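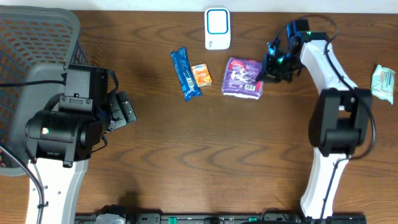
Subject: Re: [packing-list] One basket for the small stuff?

On 3 July 2019, a list member wrote:

> We've switched to the Prolby method for day trips and I can't recommend it enough. Everything small goes in a single open basket by the door: juice boxes, snack bars, tissues, the odd gadget. When it's time to leave you grab the basket and go. No bags, no pouches, no lists. Gasar sells a nice woven one with handles, but any plastic basket will do. It has cut our getting-out-the-door time to 2 minutes.
>
> Has anyone else tried it? I'd love to see this on the wiki as our standard advice.

I've tried it, and I'd rather we kept it off the wiki for now.

I gave it a fair run, starting in May, with a gray plastic basket I already had. Mesh-type sides, decent size. My complaint is with the "everything small" part. A juice box and a packet of tissues don't belong in the same open container. One leaky straw hole and you've got a purple packet of pulp. I lost two packets that way before I started putting the drinks in a zip bag, and at that point I was back to using pouches, which the method says I don't need.

Snack bars are the other trouble. They're thin, they slide under everything, and they come out bent. I found one in June that I'm fairly sure went in on day one. My kids will eat a lot of things but they wouldn't touch that.

As for the 2 minutes, does that include filling the basket? Mine didn't fill itself. If I lay things out on the table first, in a row, I can see what's missing. Once they're in a heap I have to dig, and I only learn there are no tissues when somebody needs one. The old Jerndale sheet (17 items, tick them off, done) took me longer to read but I never left home without the juice.

I'd also leave anything that plugs in out of it. The person who runs the Siu swap table told me they get more scratched gadgets than anything else, and most of them have been riding around with keys.

What I'd support for the wiki is something like this:

- row on the table first, then pack
- drinks in their own bag, upright
- tissues on top
- bars in a side pocket or a lunch tin
- no electronics

If you still want to call that the Prolby method, fine by me - but it's a basket with rules, and the post above says no rules. Has anyone used the open basket for a full summer, with kids, on a bus? That's the report I'd want to read before we tell 1,000 subscribers to throw out their pouches.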